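About Arnance Tables

Arnance makes and refinishes tables for homes, schools and small offices. We work from a single-storey unit in Sirkness.
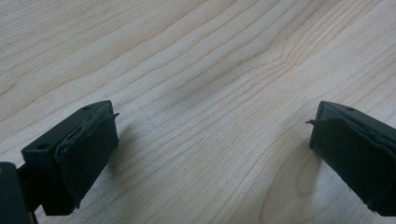

The business was started by Sille Laxdal, who had spent nine years fitting kitchens and wanted to work on one kind of furniture. There are 10 of us now, including two apprentices.

Most of our tops are pale wood with a matt finish. Customers often ask for a perfectly even surface, and we explain early on that the grain will vary. Some boards have straight, close lines and others have long ovals and waves. We lay the boards out before gluing and move them about until the pattern sits well - you are welcome to come in and choose the order yourself.

Our largest job so far was 18 dining tables for the Mac an tSaoi school. We still go back every February to sand out the marks and put on a fresh coat.

Refinishing takes up the rest of our time. We collect the table, strip the old varnish, repair any splits and bring it back. We do not paint furniture or take on chairs.

The workshop covers 3000 square feet, with a small showroom at the front. Please ring before visiting, as the showroom is closed when we are out on deliveries.

Page last updated 25 May 2019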